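Stocking the shelves, for science

The kettle at Karcombe takes four minutes, and the man who runs the collection side of the company used all four of them to tell me that his job isn't interesting. He then talked for two hours.

Karcombe gathers examples for machines that are meant to learn from people. Its present project, Gellow, concerns the putting of drinks on shelves and the taking of them off again. People wear a camera on their heads and get on with it. The recordings are checked, trimmed, labelled and sent to the customer, whose model is supposed to work out from them what a hand does when it meets a can.

"My mother thinks I work in artificial intelligence," he says. "I've let her. Mostly I worry about whether somebody's sleeve was in the way."

He came to it from warehousing, by way of a firm called Surkusska that made sorting belts and went under one September. There he learnt that any machine will work beautifully in the room where it was built. Gellow, he says, is an attempt to get out of the room. It has 2881 recordings so far, of which 1310 have been passed. I ask what became of the others.

"A lot of them are lovely footage of the ceiling. People look up when they think. You don't notice it until you've strapped something to their foreheads."

The customer's first instructions ran to 29 pages and assumed a shelf with plenty of room on it and one sort of thing to pick up. He read them on the train and began drafting his objections before the second stop. Shops, he points out, are full of stuff. So are fridges.

"They wanted the hand to come in from the front, close on the object and lift. Very nice. Now do it when there are cans leaning on each other and your other hand is already in there."
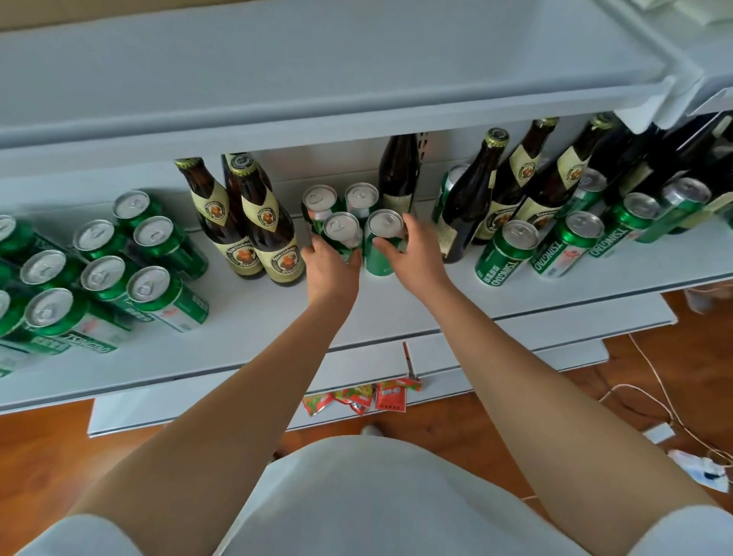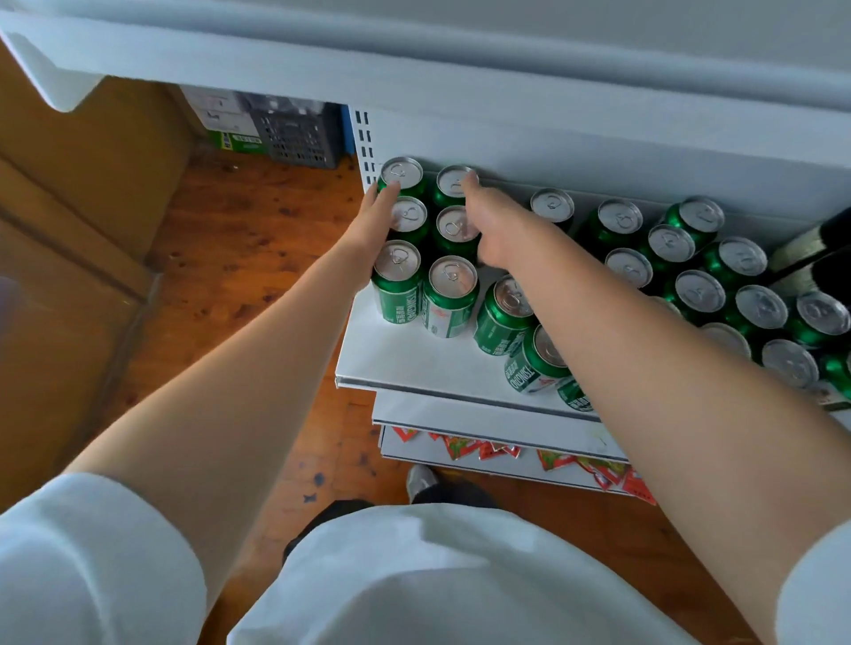
Both hands in among the Tsingtao.

The second hand is a sore point. The labelling scheme he inherited had one box for the hand doing the work and none for its colleague. Ask people which hand they used to move a can, he says, and they'll tell you with complete confidence, and they'll be wrong. One steadies while the other slides, then they swap, and the owner of both is thinking about lunch.

"We had a long argument over whether resting your fingers on a can counts as touching it or holding it. Grown adults. I drew a diagram."

Who won?

"The diagram's still up. I wouldn't say anyone won."

The labels are now done in a program called Mao, named after its author's cat, which saves its work when it feels like it. A good labeller gets through 285 grasps in a shift. He tried it himself and managed far fewer, with a headache, and has been politer to the labellers ever since.

I wonder aloud if the people being recorded mind teaching a machine to do this. He has been asked before and plainly doesn't enjoy it. Some mind, he says, some don't, and most want to know if they can stop for a cigarette. He would like to see them paid more, and has put that in writing twice.

As for the model, it has been shown the first batch. He watched a test over a video call with the sound off. It reached for a can, stopped just short of it, and stayed there.

"Everyone at their end was delighted with the reach," he says. "I asked about the can. They said the can was in the next phase."

He goes off to rinse the mugs. The next batch is due at the customer's by five, and Mao has lost the morning's labels.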